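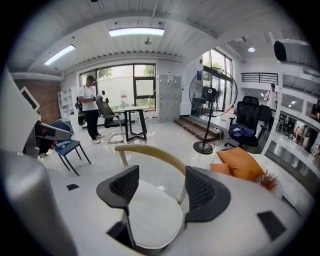
A light wooden chair with a round white cushioned seat.

Regulating Adult Businesses: Zoning, Licensing and the Local Record
Unit 4 Handout
Instructor: Augustina Annan
Teaching assistant: Tuva Engström

Scope of this unit

Unit 3 dealt with the power of a local government to license trades in general. Unit 4 applies that material to businesses that are lawful but widely unwelcome: adult bookstores, cabarets, video arcades and retail shops selling adult products. Students should come away able to read a zoning ordinance of this type, identify the interest it claims to serve, and say whether the record behind it supports that claim.

The handout does not replace the assigned reading. Page references in lecture are to the course packet.

4.1 Terms

Adult use. A category of land use defined in an ordinance. The definition usually turns on the share of stock or floor area given over to adult material, or on the type of performance offered. A vague definition is the most common ground on which these ordinances are attacked.

Secondary effects. Conditions said to follow from the presence of a business, such as noise, litter, crime or falling property values, as distinct from the content of what is sold or shown there.

Separation distance. The minimum distance between an adult use and a protected use, commonly a school, a place of worship, a park or a residential district. Ordinances differ on whether the distance runs from door to door or from lot line to lot line. Always check.

Amortization period. The time allowed for an existing business to close or move after the rules change.

4.2 Dispersal and concentration

Two models are in general use. Under dispersal, adult businesses must be kept apart from one another as well as from protected uses. Under concentration, they are confined to a single district, often industrial. Each has costs. Dispersal can leave very few lawful sites once every buffer is drawn on the map. Concentration places the whole burden on one neighborhood, whose residents may have had little say in the choice.

A municipality is generally expected to leave reasonable alternative locations open. The land need not be cheap or well placed, but a map with no usable parcels will be difficult to defend.

4.3 Working problem: the Town of Zurkia

The following facts will be used in section meetings and again in the written exercise.

Pirasex, a retailer of adult novelties, leases a storefront on Costa Street. The town's ordinance requires a separation of 500 feet from any school, measured from lot line to lot line. The owner, Cosimo Benedetti, measured from his front door to the school entrance and recorded a distance well above the limit. The town measured 400 feet between lot lines and refused the license.

The ordinance defines an adult business as one in which adult items make up more than half of the stock on display. Mr. Benedetti states that much of his stock is clothing and greeting cards. The inspector, Lucrezia Ruggiero, visited once, in August, and recorded that 83 percent of displayed items were adult in nature. Her report does not say how items were classified.

The town council relied on a single study, prepared for a larger city and concerned only with live entertainment. Council member Serena Valentini asked that a local study be done before the vote. The motion failed.

A second business, the Omero Cinema, has shown adult films in the same district for many years. It was given an amortization period of six months. Its lease has roughly four years left to run.

Points for discussion

Whether the study can support a rule covering retail sales, where customers do not remain on the premises.

Whether the inspector's figure can stand without a method of classification.

What the Omero's owner would need to show to obtain a longer period, and which of the town's officers should hear the request.

Whether the method of measurement was clear from the text of the ordinance when the Pirasex lease was signed. Assume that the relevant section says only "from any school."

4.4 Reading an administrative record

Begin with the dates. A finding adopted after the vote carries little weight. Next, separate testimony from evidence: a resident's statement about parking is evidence of parking, while a statement that the business is immoral is an objection to content and may harm the town's case. Finally, note what is absent. Minutes often refer to attachments that were never filed.

Written exercise

Prepare a memorandum to the Zurkia council advising whether to defend the refusal or reconsider it. Cite the ordinance by section. The exercise is worth 80 points, with the remaining points for the unit drawn from section participation. Memoranda are due by 5:00 p.m. on the date shown in the course schedule. Requests for extensions should be sent to Ms. Engström in writing before the deadline.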